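Flenda Baskets: data card and recording rules

Maintained by Khrystyna Lysenko and Hicham Ramadan, Skalerness. Revised in December.

What this is

Teleoperated handling of two woven baskets on a white table. 1947 episodes, 3 operators, 10 start layouts. The set covers stacking, unstacking and placing side by side. It does not cover baskets with anything in them, and we'd rather you didn't claim it does. 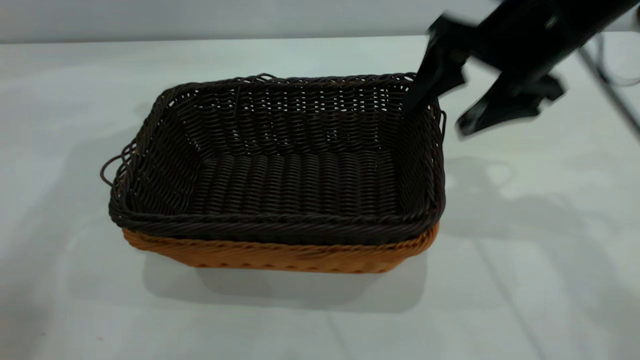

Dark basket on top of the orange-brown one, gripper at the back right corner.

Rules we record by

The Bensaid checklist came with 70 items. Most of them are about paperwork. We kept the ones that change what ends up in the data:

- An episode starts and ends with the grippers open.
- Loose strand loops stay as they are. Don't trim or tuck them between takes.
- If an operator touches a basket by hand, the episode is thrown out.
- "Success" is marked by a second person from the video, never by the operator.

That last rule cost us a lot of nice numbers. Before it, operators passed nearly everything they did, mine included (H.R.).

Known problems

Woven rims forgive bad grasps. A finger can catch a gap between strands and the lift still works, so a policy trained here may look better than it is.

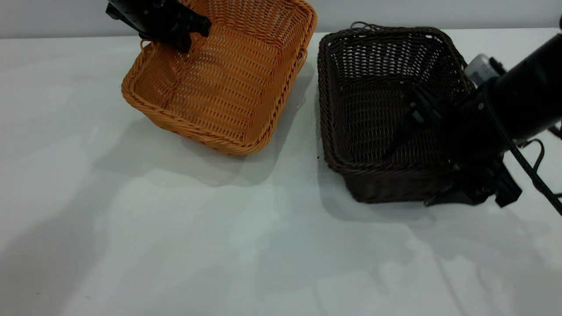
We have no force readings, so contact labels come from video alone. Habibur Hettiarachchi labeled a batch twice and disagreed with himself more than we'd like. Treat those labels as opinion. The same goes for "gentle" in the task names, a word we inherited from Aritwood and can't define.

Resets

Baskets go back to the layout printed on the episode sheet, open side up and empty, with bare table between them in the side-by-side layouts.

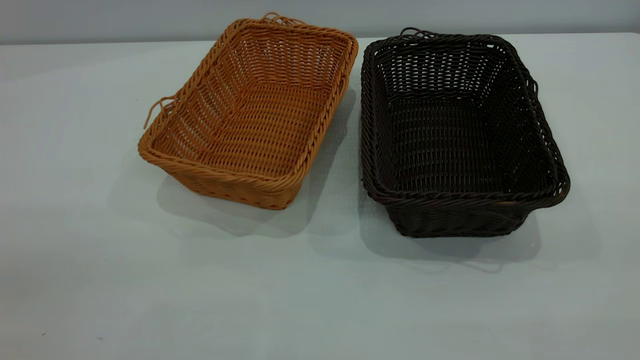
Placement is checked by eye. A tape template was tried and dropped after the tape showed up as a feature in training. If you need exact start poses, use another set.

Please don't cite this card as proof of compliance with any safety standard. It's a list of habits. Corrections go to Khrystyna.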